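Print this thread | E-mail this thread

Sink tip or full sink for Pridau smallmouth?

tanglefoot
Got 3 days on Lake Pridau in June, first time. Bringing the 8 weight and one extra spool. Have a floating line on the reel now. What goes on the spare? Guy at the Thammasiri counter said full sink, no question. But he also tried to sell me a net so, grain of salt. Fishing from a rented skiff, no electronics. Mostly the north end I think.

coldhands
Full sink. Fish will be off the beds and down on the ledges by then. Done.

popperdave
Disagree. June up there is still a shallow game first and last hour. I'd want the floater for that and a short sink tip for mid day. Full sink line out of a drifting skiff is a pain, you spend half the day stripping the whole thing in just to cast again.

coldhands
You strip it in anyway. That's fishing.

popperdave
Not 60 feet of it every time I want to move the fly over. Sink tip you can mend, pick up, put down. Full sink you're commited.

tanglefoot
Should of said, I'm not a great caster. 50 feet on a good day, less with wind.

popperdave
Then definately sink tip. Shorter head, heavier up front, loads the rod for you.

coldhands
Terrible advice for a weak caster - those heads hinge and come down like a wet rope. A full sink is thin, cuts wind, and you don't have to carry much of it in the air. Roll it up to the surface first, one back cast, shoot. Practice it on grass before you go, not on the lake.

Print this post | E-mail this post

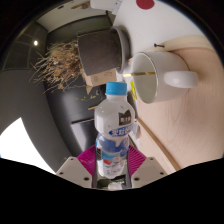
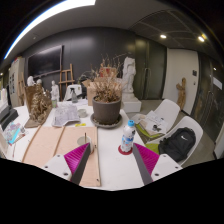

Posted by: ledgerunner
Monday, 9:40 pm
Member, Northern Lakes board

Fished Pridau the last 19 seasons so I'll stick my nose in. You're both kind of right. Depends where.

North end is two different lakes. East shore has the big boulder flat, goes out maybe 300 feet and never gets over your head. Floating line, long leader, crayfish pattern, any time there's cloud. West shore drops off right at the bank. That's where coldhands is catching his, I'd bet money. You want to be down deep there and a sink tip bellies on you, fly rides up every strip.

With one spare spool I'd go full sink, type 3. The floater covers the flat. A tip sits in between and does neither one that well.

popperdave
Tip does both fine if you count it down. I've caught plenty off the west side with one.

ledgerunner
Sure, on a calm day. When is it calm on Pridau

popperdave
ok, fair

tanglefoot
This is great. Any brand on the full sink? Saw the Ultus one is on sale, the Brinomico is twice that.

coldhands
Ultus is fine. Coils bad when it's cold, stretch it in the morning before you rig up. Tie the loop to a cleat and walk back.

mrs_walleye
Had the Ultus two years. Welded loop let go on me on the second trip. Cut it off and nail knot a piece of heavy mono on there, whip it, forget it. Wouldn't pay for the Brinomico personaly.

popperdave
I would. Lines are the one place I don't go cheap. Slicker, and it doesn't hold memory. Reels I'll buy at a yard sale.

coldhands
For one trip? He's got 3 days. Spend the diference on flies, he's going to leave a bunch on those ledges.

ledgerunner
Agree with that. Also leader - go short on the full sink. 4 feet, straight 10 lb, no taper. See people put a 9 foot leader on a sinking line and the fly floats up way over it, then they say the line doesnt sink.

tanglefoot
Ha, would have done exactly that. Which launch?

ledgerunner
If the skiff is from the marina you're at the south ramp, long run up. Leave early, wind comes up by 11 and it's right in your teeth coming home. Stay on the west shore on the way back, more shelter.

mrs_walleye
Stay off the island cut. Rocks just under the surface, half of them not marked. Ate a prop there.

coldhands
Second that. And get an anchor with enough rope, rental ones come with like 30 feet.

popperdave
Drift sock beats an anchor on the flat. Please don't drop iron on the boulders and spook everything.

coldhands
Here we go again

tanglefoot
OK ordered the Ultus, type 3, and some mono for the loop. Bringing a sock if I can borrow one. Will report back after.

Print this thread | E-mail this thread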